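Stevby Community Rooms – progress report to the Fondberg Fund
Mar 26, 2018

Work on the upstairs meeting room is finished apart from the window seals. The room went back into use for evening groups in December and has been booked on most weeknights. The old ceiling light has been replaced with a large round fitting, and the walls have been painted cream. We kept the brown patterned curtains after getting a price for new ones.

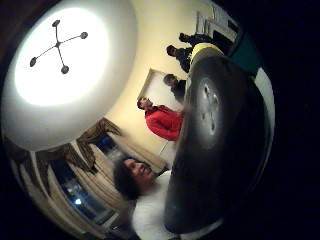 The upstairs room during an evening session, with the ceiling light on.

Spending to date is £2196 against this part of the grant. The largest item was the electrical work by Drelton, which included new wiring for the ceiling light. The paint came to £152. Receipts are attached to the claim form.

The large table is now the main working space. It has a green cloth for group work, and people can stand along both sides. Groups have asked for it to stay in place between sessions – we have agreed to this for a trial period.
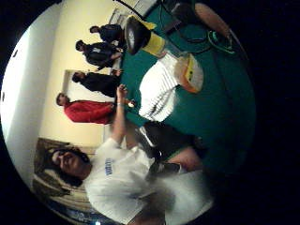
Storage is still a problem. Bags and coats end up on the table or on chairs, and we would like to put a row of hooks by the door. Benavides has quoted for 2 rows, but one would be enough for now.

Still to do before the final claim:
Window seals, upstairs room
Coat hooks, if the Fund agrees
Second coat of paint on the stairs

We expect to send the final claim within 5 weeks.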